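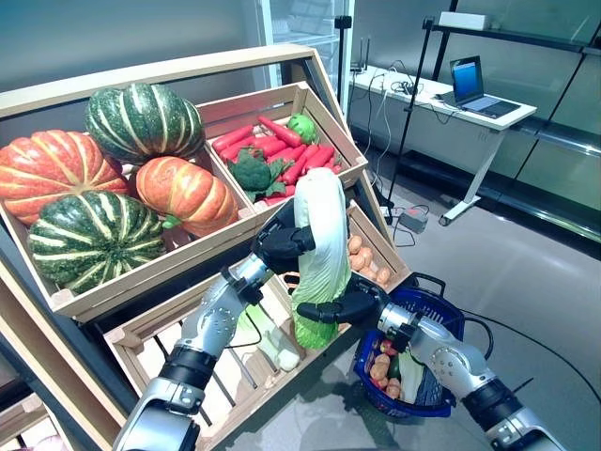
Silviu Bucur
Teaching a robot to shop for vegetables: a thread

1/ We passed 1701 recorded examples this week for the grocery task at Nonlow. I promised some people to write how we collect them, so I will try in short posts.

2/ The task sounds small. Take one vegetable from the display, put it in the blue basket, go back to the start position. A person drives both arms from a distance, and we save the camera view together with all joint positions.

3/ The napa cabbage is the one I like most. It is long and it wants to roll, so we ask the drivers to use 2 hands: one near the top, one near the base. With one hand the model learned a very ugly twist of the wrist.

4/ Carrots are more difficult than I expected. They lie in a pile, in all directions, and the fingers often take two together. We keep these examples but we give them another label.

5/ A rule we made in October: before every recording, somebody mixes the crates again. Earlier we were lazy with this, and the model learned the place of the pumpkin, and did not look at the pumpkin at all. I was ashamed for one week.

6/ The basket also moves. A little left, a little nearer, sometimes with potatoes already inside, sometimes without. Please do this from the first day, it costs nothing.

7/ Mistakes: if the driver drops something and picks it up again in a calm way, we keep it. If he drops it and starts to hurry, we delete it. Hurry is very visible in the joint data — I can show a plot if there is interest.

8/ One driver works for 6 recordings, then changes with the other. After that the movements become sloppy and the driver does not notice it himself.

9/ Someone from Bredau asked if we clean the background. No. The desk, the laptop and the cables on the floor stay as they are. A real shop will not be tidy for us either.

10/ Next is the crate with the leeks, or maybe green onions. The bundles lie close together and I do not have a good plan for the fingers yet. If you have tried something similar, write me, also when it failed.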